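Stirnley Table Top: Setting Up and Looking After Your Surface
Section 4. First use, laying out, and everyday wiping

Welcome back! If you have come straight from Section 3, your table top is level, the fixings are snug and you are probably itching to put something on it. Please do read this section through once before you start (it will not take you as long as it looks), and keep a soft cloth within reach, as you will want it several times.

4.1 Before anything goes on the wood

1. Clear away the packing paper and the small bag of spare fixings. The bag goes in a drawer, please, and not in the recycling with the cardboard. We get a good many letters about that bag.

2. Run the flat of your hand slowly over the whole surface, going along the grain. You are feeling for grit, or for a raised fiber here and there. A raised fiber can be rubbed down with the fine pad from the care kit. Use a light touch and stay with the grain.

3. Wipe the surface with a cloth that has been dipped in lukewarm water and wrung out very well. Then go over it again with a dry one.

4. Leave the table alone for 75 minutes. Have some lunch, or take the dog out. The surface may feel dry to your fingertips long before the joints between the boards have caught up.

Note: The color of your top will deepen a little over the first months, especially near a window. Move your things around now and then so that it changes evenly. A bowl that sits in one spot all winter will leave a pale circle behind it, and although the circle does fade in time, it takes its own sweet time doing so.

4.2 Laying out a small table

Small tables fill up fast, and most of the marks and spills we hear about come from crowding. The layout below was worked out by Mỹ Đồng and Beril Soylu for our Hou kitchen range, and it suits nearly any small top used for light food preparation. You are of course free to do things your own way!

1. Put tall things toward the back. Bottles, cups and anything that stands upright and could be caught by a sleeve should live there.

2. Put your bowl in the front half, where you can see into it and reach it without stretching. Choose one that is shallow and fairly wide. Deep bowls tip more easily when you scrape things into them from the side.

3. Keep vegetables waiting to be peeled or cut on one side of the bowl, whichever side your free hand is on. Lay long ones, such as carrots, pointing away from you, so that they take up less width and are easier to pick up by the thick end.

4. Keep your folded cloth or wiping pad on the other side of the bowl. Try to be strict about this one. A cloth that has its own place gets used, and a cloth that wanders about is always underneath something.

5. Leave the middle of the table as open as you can manage. You will find that you need it.

Caution: Do not cut directly on the wood. Use a board, and lift the board when you are finished with it. Juice that gets trapped underneath will mark the finish overnight, and carrot and beet are the worst for it.

Caution: Do not slide bowls or cups across the surface, even ones with a smooth base. Lift them. A single grain of salt under the rim is enough to leave a scratch.
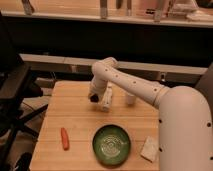
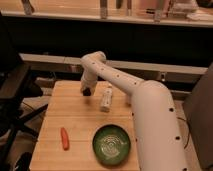 Fig. 4-1 and 4-2. Green bowl on the wooden table top, with a white upright item farther back. The carrot and the folded pad or cloth (step 3 and step 4) are shown in Fig. 4-1.

4.3 Wiping down at the end of the day

1. Take everything off, including the things at the back. It is tempting to wipe around them, and we have all done it.

2. Brush crumbs toward you and into your hand. Crumbs that are pushed along the seams tend to stay there.

3. Wipe with a well-wrung cloth, working with the grain from one end to the other. For sticky patches, add one drop of mild dish soap to the cloth itself. Please never pour soap or water straight onto the boards.

4. Dry the surface right away with a clean towel, and give the edges a rub while you are there.

5. Check the undersides of your bowl and cups before they go back on. If they are damp, dry them too.

Note: Oil the top 2 times in the first year, and after that whenever water stops beading on it. Any food-safe wood oil will do nicely. Hang oily rags outdoors, spread out flat, until they are fully dry, and never leave them bunched up in a bin.

Spare care kits can be ordered under part number 3637. Section 5 deals with stains, small dents and what to do about candle wax.

Section revised 2019-02-17. Text by Hongjun Qin.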